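# Schülerprojekt Bin-Picking: glänzende und durchsichtige Teile

**lilla_hajdu**

Guten Abend zusammen. Ich betreue mit einem Kollegen die Robotik-AG an unserer Schule, und wir nehmen im Dezember am Prirov-Wettbewerb teil. Die Aufgabe heißt „gemischte Kiste“: Der Arm muss verschiedene Gegenstände aus einem Metallbehälter holen. Deutsch ist nicht meine Muttersprache, bitte fragen Sie nach, wenn etwas unklar ist.

Mit matten Gegenständen sind wir zufrieden. Schwierig wird es bei allem, was glänzt oder durchsichtig ist, und dazu kommt, dass der Behälter selbst auch aus Metall ist und das Licht zurückwirft.

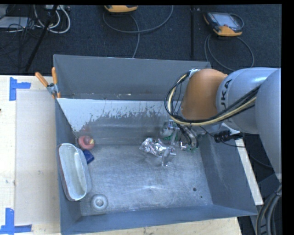
Die Gruppe hat bis jetzt 169 Griffversuche in eine Tabelle eingetragen. Bei Folie und bei klarem Kunststoff gelingt weniger als die Hälfte. Besonders schlecht ist es, wenn die Teile nahe an der Rückwand liegen. Die Schüler möchten den Boden mit schwarzem Filz auslegen. Mein Kollege möchte lieber die Beleuchtung ändern. Was würden Sie zuerst probieren?

**Nirkmont**

Filz ist nach meiner Erfahrung verlorene Zeit. Die Reflexe vom Boden gehen weg, ja, aber die Folie glänzt danach genauso wie vorher. Außerdem: Steht im Reglement, dass man den Behälter verändern darf? Bei uns war das vor zwei Jahren verboten, wir haben es erst bei der Abnahme gemerkt und 4 Punkte verloren.

**rallier_ag**

Da muss ich widersprechen. Wir haben Filz benutzt und die Tiefenkarte war danach deutlich ruhiger. Natürlich löst er nicht das Problem mit der Folie, aber die Software findet wenigstens nicht mehr Teile, die es gar nicht gibt. Das hat uns sehr viele Leerfahrten gespart. Verboten war es auch nicht, nur festkleben durfte man nichts.

@lilla_hajdu: Wie ist Ihre Belichtungszeit?

**lilla_hajdu**

Danke für die schnellen Antworten! Das Reglement lese ich morgen mit den Schülern noch einmal genau durch. Die Belichtung steht auf 800 Mikrosekunden, diesen Wert haben wir von der Gruppe vor uns übernommen und, ich muss es zugeben, nie geprüft.

**Bognár**

Dann würde ich dort anfangen, bevor Sie Geld ausgeben. Machen Sie eine Reihe mit mehreren Belichtungszeiten und lassen Sie die Teile dabei genau so liegen, wie sie sind. Danach dasselbe mit einem Diffusor vor der Lampe, Backpapier auf einem Rahmen genügt für den Versuch (nicht zu nah an die heiße Lampe!).

Zur Rückwand: Wenn der Greifer dort schräg kommt, fehlt ihm oft einfach der Platz. Man kann die Teile zuerst mit geschlossenem Greifer zur Mitte schieben und dann erst zugreifen.

**Nirkmont**

Schieben kostet Zeit. Wir hatten pro Durchgang nur 9 Minuten, da überlegt man sich jede zusätzliche Bewegung.

**Bognár**

Ein Fehlgriff kostet mehr Zeit als einmal schieben. Aber gut, das hängt davon ab, wie langsam der Arm fahren muss, bei uns im Unterricht war die Geschwindigkeit ziemlich stark begrenzt.

**lilla_hajdu**

Bei uns auch, wir fahren mit Absicht langsam, wenn die Schüler am Tisch arbeiten. Wir machen also zuerst die Belichtungsreihe und den Diffusor, den Filz erst danach. Das Schieben programmiert eine Schülerin aus der zehnten Klasse, sie hat schon angefangen, während ich hier schreibe. Ich stelle die Tabelle hier ein, sobald wir neue Werte haben.

**rallier_ag**

Gerne! Bitte auch die Versuche, die nicht funktioniert haben, und am besten mit der Position im Behälter.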